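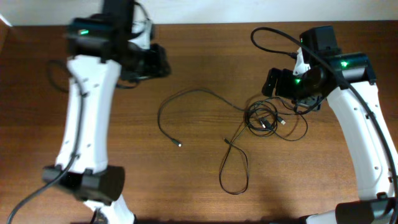

Black cables on a wooden tabletop.

The Drawer Everyone Has

Etenesh Tekleab keeps her cables in shoe boxes now. For years they lived in the bottom drawer of a dresser in her hallway in Vurbridge, and the drawer had stopped closing. She would push it with her foot, it would slide back open an inch, and she would walk around it.

"I knew there was a printer cable in there," she says. "I bought another one anyway. Then I did it again the next year."

Tekleab runs a small home-organizing business called Kusow. Most of her calls are for closets and kitchens. Cables come up near the end of a visit, when the client has relaxed and opens a drawer that was not on the list. She charges for them by the hour like anything else, and a full drawer takes most of a morning.

Her method starts with a bare table. She takes everything off it, wipes it down, and tips the drawer out in the middle. She prefers a wooden table with some color to it. Black cords on a dark desk are hard to follow by eye, and glass lets them slide off the side. A lamp helps in November, when the light goes early.

Then she pulls out the ends. She does not untangle anything at first. She finds a plug, frees enough cord to move it to the edge, and goes on to the next one. When the plugs are all facing outward, the knot in the middle is usually looser than it looked. Yanking on one cord tightens the rest, and it can damage the cable where it meets the plug.

Once a cord is free she runs it through her fingers from one end to the other. She is feeling for flat spots, cracks, and places where the outer cover has pulled away. Anything with a split cover or bare wire goes straight into a bag for recycling. She does not tape them.

The rest is sorted by what is on the ends, and length comes second. Charging cords go together, then video, network, audio, and power. Power cords and adapters get extra attention. An adapter that fits a device is not always the right one for it, so she reads the output printed on the block and matches it to the device before writing a label. If the device is gone, the adapter goes too.

Kalkidan Asfaw disagrees with her on that last point. He repairs radios and small appliances in a shop on Alemayehu Street, and he keeps a wall of power adapters on hooks. There are 225 of them. He knows because he counted when he moved the shop, and he has a notebook listing the voltage of each one.

"People throw away the adapter and then bring me the radio," Asfaw says. "I say, where is the adapter? They tell me a lady came and organized the house."

The two have known each other for 10 years, and she sends him what her clients don't want. He takes the adapters and the better power cords. The phone cords he mostly turns down.

They do agree on coiling. Both of them learned to wrap cable around the hand and elbow, and both gave it up. That method puts a twist in the cord with each turn, and after a while it won't lie flat. Asfaw uses the over-under coil common with sound crews, where every second loop is turned back the other way. It takes an evening to learn. For short cords Tekleab makes loops as wide as her palm, lets the cord bend where it wants to, and fastens it with a strip of hook-and-loop tape. Rubber bands dry out and stick, and wire twist ties can cut into a soft cover.

Labels go on both ends of anything longer than six feet. She writes what the cable is for in plain words, such as "kitchen radio" or "old camera." She tried printed labels with the connector names and found that her clients went back to guessing.

How many to keep is the question she gets most. Her answer is one in use and one spare for each type. A recent job in Clultton produced 27 charging cords of the same kind from a single drawer, in a house with two adults. They kept six. The owner wanted more, and Tekleab let it go, as she generally does.

For storage she likes shallow boxes, one type to a box, with the lids off. Zip bags also work if the drawer is deep enough to stand them up like files. Cords that leave the house belong in the bag they travel in.

What can't be used should stay out of the household trash. Many towns take cables at the same counter as old electronics, and some hardware stores have a bin near the door. It's worth calling first to ask about adapters, as the rules differ.

Her own printer cable surfaced the week she finally emptied the dresser. There were three. She kept two, and Asfaw has the other one on a hook by his register.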